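Ticket 92: Gripper fingers do not close evenly on small parts
Project: Merkoro, student gripper team
Opened by: Vilja Manninen
Assigned to: Teemu Ahonen
Priority: normal
Status: open

Problem

The sorting task uses the gray organizer and some small jewelry pieces. When I squeeze the handle, the left finger gets to the middle before the right one. Small pieces get pushed along the compartment floor and end up against the divider. Larger pieces are fine. Started in July, after we put the new pads on.

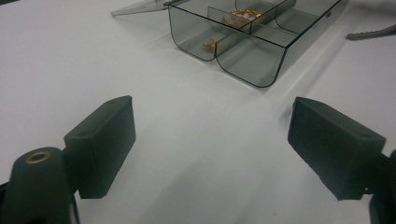

I tried it with Léonie holding the tool as well and got the same result, so I don't think it's how I hold it. Five tries each, none of them clean.

Steps taken

1. Checked the finger screws. One on the left was loose. Tightened it — no change.

2. Opened and closed the gripper slowly over the tabletop, beside the box, and watched the linkage arms. The right side has a little play at the pivot.

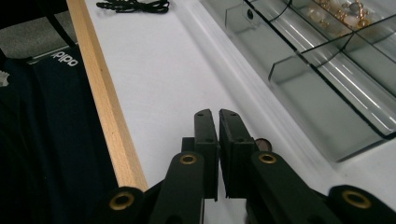 3. Swapped the right pivot screw for one from the Drasness kit. Play is gone. The fingers now meet in the middle with nothing between them.

4. Went back to the organizer. Approach from the front, fingers nearly closed before going in. The dividers don't leave much room, so opening wide inside a compartment is not an option.

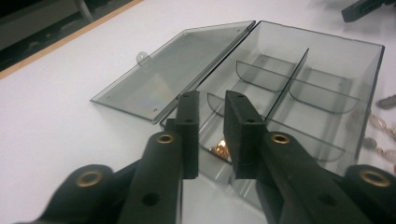

Gripper at the front of the box, lid open.

Comments

Teemu Ahonen, 4:10 p.m.: Pads may be glued on at different heights. Please measure both before the next run and write the numbers here. Don't peel them off yet.

Vilja Manninen, 4:35 p.m.: Will do. Bernd has the calipers. Leaving this open until I get them back.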